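I finally learned to serve! Real serves, with spin on them, after 23 years of tapping the ball over the net and hoping for the best.

My uncle Eliseo Becerra put a table in his garage when I was a kid, and everybody in the family played on it. Citlali was the terror. She had a short backhand serve that died right after the bounce, and I never once returned it well. So this January I asked her to teach me, and she said yes before I'd finished the question.

We started with no paddle at all. She had me spin the ball between my fingers, then on the kitchen counter, just to see what backspin does when it lands. It's so much fun - the ball skids forward, stops, and comes back to you like a puppy.

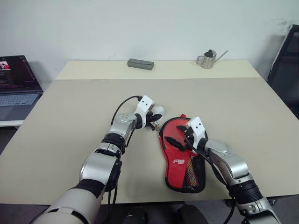
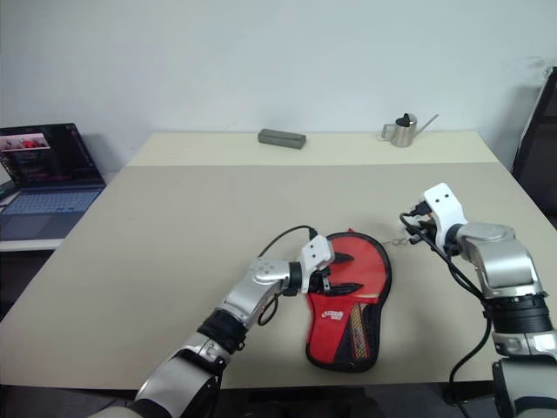
The toss took me longest. The rules want the ball resting on a flat, open palm before it goes up, and my habit was to pinch it. A small white ball held between the fingertips, as in the first picture, feels much safer, but it's a fault at the club. Citlali made me do 82 tosses in a row without hitting a thing. My arm was fine, my pride less so.

Then came the brush, getting thin contact low on the back of the ball. I whiffed plenty. On Saturday I won 4 points straight off my serve against Macario Trujillo, who has beaten me every time we've played, and I yelled so loud the next table stopped. He still took the match. I'm going back on Thursday to work on sidespin.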